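**October, workshop book – the soft corner, 4 pm**

Started on the cushions today, finally. I'd been putting them off all week in favour of the shelving, and the corner by the tiles has been getting sillier by the day.

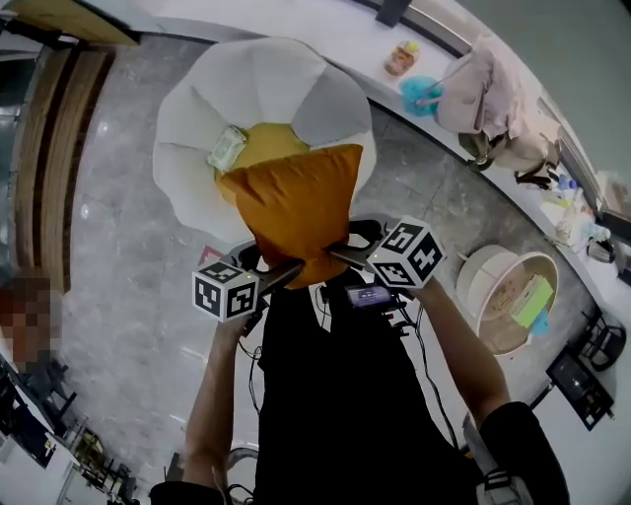
The Wilbridge covers are lovely to look at but they crease if you so much as glance at them, especially the orangey-brown satiny one. Pinch it near the bottom and the whole thing gathers up, and then the top corners stick out like ears! I've tried steaming (fine for an hour) and leaving it flat under the Rocha catalogue overnight (made it worse, and left a line down one side). Next go is a slightly fatter filling from Jodstead – they do a size 6, and I think we've been stuffing these with a 4.

The big white one with the petal rim can stay on the floor for now. Its yellow middle is a nice place to drop a cushion, but small things collect in there too, so please have a feel round before piling anything on top. I also want to try the cream bin standing up – it keeps ending up on its side and the inside is stained pinkish-beige already. Warm soapy water first, then the Grolteck cleaner if that doesn't shift it.

Still to do:

- order filling, ref 1509, and check the price before saying yes
- unpick the bottom seam on the brown cover, seven stitches to the inch when it goes back
- ask whether anyone minds the bin moving nearer the sink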